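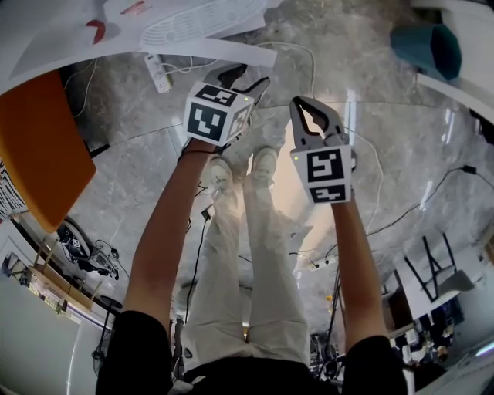 **Vaida Koppel**

The Office received the first report from Fuvinham in July. It was one paragraph long and had been filed under Minor Property. A mobile unit of the Flivora type, engaged in clearing cups from the residents' dining room, had stopped between the table and the trolley, lowered both arms until its grippers pointed at the floor, and opened them. Two cups were broken. The unit stood in that position for 12 seconds and then went back to work.

The site manager, Mr Murakami, wrote in the space for comments that it had looked tired.

The Office does not accept descriptions of that kind, and the form was returned to him for amendment. He amended it to "paused".

A second report followed, and a third. In the fourth, the unit had been carrying a kettle. A kitchen hand was scalded across the left foot and was away from work until the end of the month. The unit was withdrawn under section 2 of the operating licence, and I was directed to attend the recording rooms at Staden, where its training material had been made, and to determine the cause.

I should state that I had worked at Staden myself, before I joined the Office. I declared this in writing. The declaration was acknowledged and I was sent anyway.

The rooms had not changed a great deal. There were still cables across the floor, and papers laid out at one end where the next task was being planned. The operators still worked on their feet, a gripper in each hand, each gripper fitted with its white cube and printed markers and small green light. They set a table, cleared it, and set it again. The supervisor provided me with a desk, a screen and the dining-room sessions, 126 hours of them, and asked whether I would be needing lunch.

I reviewed the material in the order in which it was made. The view is always the operator's own: two forearms, the grippers, whatever lies in front. One learns people quickly from their forearms. There was a man who pushed up his sleeves before anything breakable. There was a woman who tapped each cup against the table before letting go of it.

On the third afternoon I found the pause. An operator in a black shirt and pale trousers lifted a cup, turned, set it on the trolley, and then let both arms drop forward. The grippers pointed at the floor. Past them were a pair of white sneakers, side by side. The operator looked at the sneakers for a while. Then the arms came up and the work resumed.

It was not a fault in the equipment. The end of each take was meant to be marked with a pedal, and the pedal had not been pressed. The rest between takes had therefore been kept, labelled as part of the task, and supplied to the unit with everything else. I found it again in the next session, and in the one after. By the end of the week I had logged about 500 instances. The unit had been shown, with great consistency, that clearing a table includes a time for standing still and looking down.

I requested the roster. The operator code belonged to me.

I had no memory of the pedal. I remembered the winter, and the trousers, which I had bought for the job because they were loose at the knee. I remembered that in the late part of a shift the grippers grew heavy, and that I would let them hang and think about my father, who was then in care and did not always know the room he was in. I had supposed that those minutes were my own.

My report found that the release of the load arose from unmarked rest periods in the source material, that the pedal gave no audible signal, and that no reviewer had been assigned to the sessions. It recommended removal of the affected takes, a tone on the pedal, and a written apology to the kitchen hand, which I asked to be permitted to sign. It named the operator. The Office accepted the recommendations and transferred me to Licensing.

The unit was retrained and returned to Fuvinham. Mr Murakami sent a final form, although none was required. In the space for comments he had written that it no longer paused — and that one or two of the residents had asked him whether it was all right.

I entered the form as received and closed the file.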